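Ilska – pizarras, tableros y superficies de trabajo sobre mesa

Ficha de la colección, versión 2

¡Bienvenida y bienvenido a Ilska! Reunimos aquí imágenes de tareas de mesa en las que casi todo ocurre encima de un tablero: colocar, alinear, levantar una esquina, volver a dejarlo plano. Parece poca cosa, pero a nosotros nos tiene enganchados – un tablero claro sobre una mesa oscura da muchísimo juego.

Contenido

La carpeta principal trae 800 secuencias y la ampliada llega a 2000. Cada una lleva una nota breve en español con el nombre de la tarea y la posición inicial del tablero.
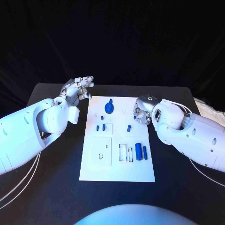 Las notas se escribieron a mano y se revisaron una por una, así que el vocabulario es bastante estable: «tablero» para la pieza entera, «canto» para el borde, «esquina» solo cuando se toca una de las cuatro. Quedan 76 notas con la terminología antigua (decían «plancha») y las cambiaremos en julio.

Uso

Descomprimid la carpeta y empezad por indice.csv. Las notas están en UTF-8 – ¡ojo con las tildes al abrirlas en una hoja de cálculo!

Última revisión: 9 de mayo de 2025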